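Chapter 6
Washing at Home: Emptying the Machine and Sorting the Load

Household Textiles, Part Two: Care and Storage
Chapter written by Ilgın Gökçe and Joscha Kröger

Most of the damage done to household linen happens outside the wash itself. Towels are left in a closed drum overnight, socks are folded while damp, and dark items are dropped on top of white ones. This chapter covers the part of the laundry routine that starts when the machine stops: opening the door, taking the items out, and getting them into a basket in a state that makes the next step easier.
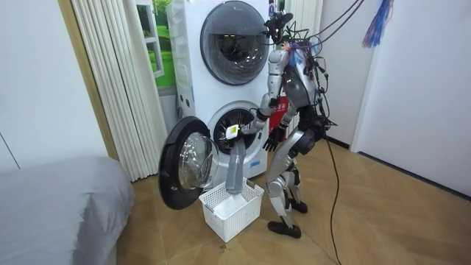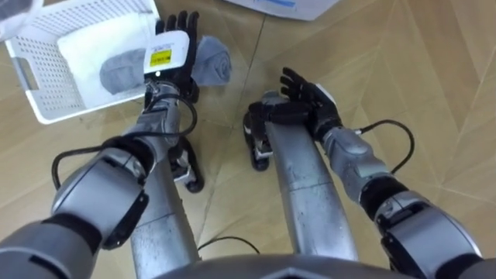 Figures 6.1 to 6.4. Small gray and white items, a laundry basket, and a front-loading machine. 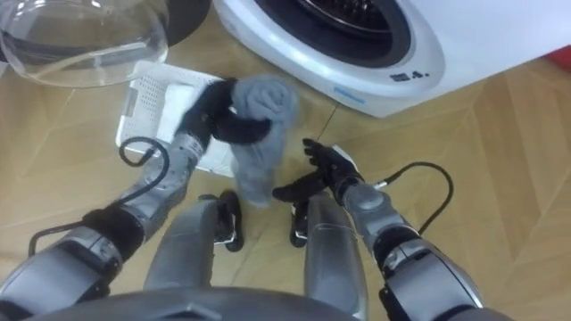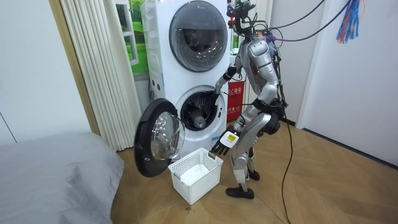
By the end of the chapter you should be able to set up a small laundry area, unload a front-loading machine without dropping items, sort a mixed load by fabric and thickness, and decide which pieces go to the dryer and which go on a rack. You should also be able to clean the door seal and explain why it needs cleaning.

Key terms: drum, door seal (gasket), load, pile, knit, terry, line drying, residual moisture.

6.1 The laundry area

A home laundry area does not have to be a separate room. In many apartments it is a corner of the kitchen, a bathroom wall, or a hallway closet. What matters is the space in front of the machine. A front-loading door swings outward and needs room to open all the way, and the person unloading needs room to bend or kneel. Measure the door at its widest point before you plan anything else. If a dryer is stacked on a washer, the lower door will be near knee height and the upper one near the chest or shoulders, so the two machines are worked in different postures.

The basket belongs directly below the open door of the lower machine. Placed there, it catches any small piece that slides out with a larger one. Baskets with openings in the sides let air reach the fabric, which helps if the load has to wait. A solid tub is better for carrying dripping items but should be emptied right away.

Floors need some thought as well. Wood can stain or swell where water stands on it. Keep an old towel nearby and wipe up drips as you go - a wet patch under a basket is easy to miss.

6.2 Taking items out

Wait for the door lock to release. Open the door fully and take the items out one or two at a time. Pulling the whole load in one armful stretches knits and tends to drag pieces against the seal. Long items such as scarves and tights should be held near one end and lifted clear, with the other hand ready to gather the loose end.

Shake each piece once before putting it down. Socks that have bunched up should be pulled straight, and sleeves turned right side out. When you think you are finished, turn the drum by hand through one full turn and look again. Single socks often stick to the upper part of the drum. Run a finger along the fold of the seal too, where small items and coins collect.

6.3 Sorting into the basket

Lay flat or folded white pieces on the bottom and keep dark pieces to one side. Thick towels hold more water than thin ones and should not be pressed down on top of shirts. Small towels that are fully dry can be rolled instead of folded, and a roll stands up well in a narrow basket or on a shallow shelf.

Case for discussion

Nurhan Dağdelen manages the linen at Eseck, a guesthouse with 20 rooms. In December her staff washed 152 hand towels, and 68 of them had to be washed a second time for a sour smell. The detergent and the program had not changed. Loads finished at 11 p.m. were being left in the closed machines until 6 a.m. Sinan Polat, who worked the evening shift, began emptying the last load before going home and left the doors open.

Discuss what may have caused the smell, and what else you would check before buying a different detergent.

Before you read on

Look at the machine you use at home or at school. Write down which way the door opens, where the basket usually stands, and how long a finished load normally waits. Keep your notes for Activity 2, at the end of Section 6.4.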